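Buscamos gente para el taller de muebles Bunavero, temporada de otoño. Lo escribo deprisa porque hay que cerrar la lista antes del viernes, perdonad el desorden.

**Qué es.** Restauración de mobiliario de los años 50 y 60: aparadores, mesas de comedor, sillas (muchas sillas). El encargo grande es el comedor del hotel Plorkuvside, 70 piezas, más lo que va entrando de particulares. Trabajo de banco, de pie casi siempre. Polvo, cola, disolvente. Quien tenga alergias fuertes que lo diga antes, por favor.

## Puestos

- Barnizador/a, jornada completa. Goma laca a muñequilla imprescindible. Pistola, se valora.
- Tapicero/a, media jornada, mañanas. Cincha, muelle, crin. Nada de grapa vista.
- Dos ayudantes de taller. Sin experiencia vale. Lijar, desmontar, etiquetar, cargar.
- Alguien para inventario y presupuestos, tres tardes. Excel normalito y saber distinguir un nogal de una sapeli, o ganas de aprender a distinguirlos.

El puesto de barnizador es el urgente. El último se nos fue en marzo y desde entonces vamos con parches, yo misma barnizando los sabados.

## Condiciones

Contrato desde el primer día, seis meses, con opción a seguir si el hotel firma la segunda fase. Barnizador/a: 2.000 euros brutos al mes. Ayudantes: 1.052 brutos, media jornada ampliable. Tapicería según experiencia, lo hablamos. Horario de 7:30 a 15:30, con media hora para el bocadillo. En agosto cerramos dos semanas. Ropa de trabajo y mascarillas las ponemos nosotros, las botas no.

El taller está en el poligono, nave del fondo, al lado de Swanson (los de las persianas). Autobús hasta la rotonda y luego diez minutos andando. Hay sitio para aparcar bicis dentro.

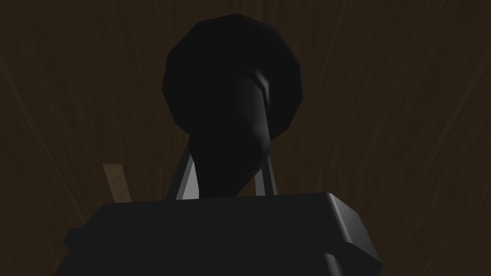
*Superficie de veta marrón oscura. Imagen por ordenador.*

Sobre la prueba: los que vengan a barnizado harán una tabla de muestra en el taller, pagada, una mañana. Tono oscuro, poro cerrado, brillo a media altura. No hace falta traer muñequilla pero si tenéis la vuestra mejor, cada uno se apaña con la suya. Para tapicería, un asiento de silla completo. Ayudantes sin prueba, solo charla y vuelta por la nave.

## Qué mandar

- Nombre, teléfono, a qué puesto.
- Tres o cuatro fotos de trabajos vuestros, si hay. Del móvil valen. Antes y después, mejor.
- Disponibilidad real. Si hasta septiembre no podéis, ponedlo.
- Carnet B, sí o no. Para ayudante cuenta bastante, hay que mover la furgoneta.

Carta de presentación no, no me da tiempo a leerlas. Currículum de una pagina.

Todo a través del formulario de Vemedeck, buscando "Bunavero taller". Si el formulario falla (la semana pasada falló), lo dejáis en papel en la nave, por la mañana, a nombre de Kazue Kamata. Dudas de contrato y nóminas también con Kazue. Dudas de oficio, conmigo.

Las pruebas empiezan la semana que viene y vamos llamando por orden de llegada. Si no os hemos llamado en quince días es que no, aunque guardamos los datos para la siguiente tanda salvo que pidáis lo contrario.

Ah, y falta esto: buscamos también lotes de chapa antigua, nogal o palisandro con papeles. Presupuesto hasta 3.000 euros en total, no por lote. Quien sepa de una carpintería que cierre, que avise.

Ayane Amano
Taller Bunavero
20/7/21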